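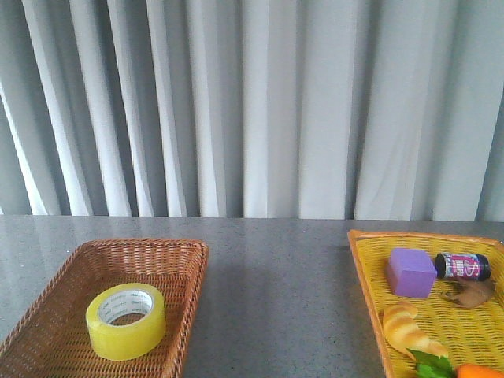
April, Friday
Witold Baran

Reran the Lastberg match data this morning, this time with the keeper touches taken out. Much better! Bélanger drops from 400 passes to a number I can believe, and the midfield totals finally agree with the club sheet (3635 events, same as theirs). Still bugged by the second half against Clildale — the clock in the file jumps almost 30 seconds after the red card, so every sprint after that is tagged late. Fixed nine of them by hand, then gave up and went for coffee. Will ask Drurkus for the raw file on Monday.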